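Clonirach Clothing Swap Opens Its Doors Again This March

I'm Huệ Mạch, and I'm so happy to tell you the Clonirach swap is back! Bring clean clothes you're tired of, take home something you like, and pay nothing.

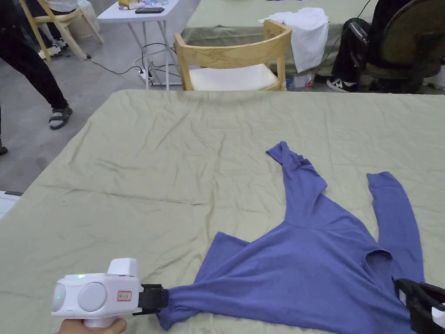 We moved almost 3,000 pieces last year (my back still remembers). This time we've got the old Brascombe store on Makowska Street, with real fitting rooms and parking out back.

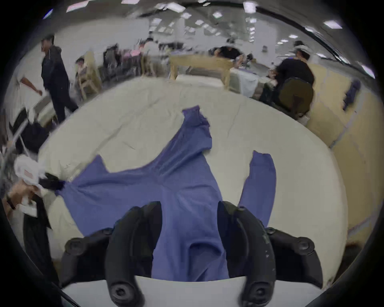 Doors open at 10 a.m. Kids' stuff goes by the front windows, coats along the wall, and shoes need to come in pairs, please. We can't take pillows or swimsuits. 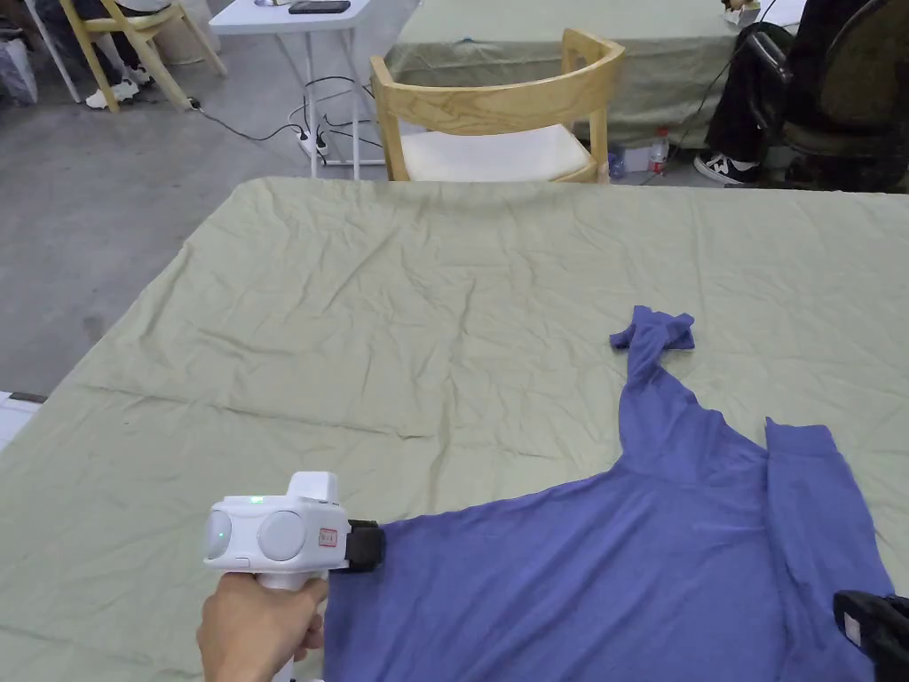 Darnell Montoya will be running the mending corner again, so bring that shirt with the missing button and he'll show you how to sew one on. Pusau Bakery is sending rolls and coffee, and the cinnamon ones go fast!

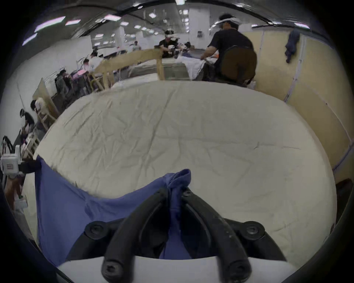 CLONIRACH, March

Drop-off starts at 3 p.m. the day before and we'll be there until 8. You get one token for each piece, and four more if you stay to help fold. Questions? Ask for Huệ or Darnell at the Brascombe side door.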